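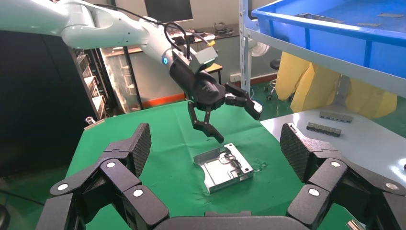
Workshop Meeting Minutes — Prisach Site
August 6, 2018 | By the Dorora shop office
2 min read
Print | E-mail

1. Minutes of the January meeting accepted with one correction to item 4.

2. Aluminum trays. Muvico order stands at 40 pieces. Trays are to be set down on green cloth only — bare metal tops mark the raised edges. Recesses to be cleared of chips before inspection.

3. Cloth. Wrinkles to be pulled flat at shift start. Replace every 30 days.

4. Storage. Blue bins stay on the upper shelf, flat parts only. Chaturvedi quote for 5 more bins approved.

5. Back workbench. Tools to be sorted and returned to the rack. Action: day shift.

6. Next meeting date to be posted.

Print | E-mail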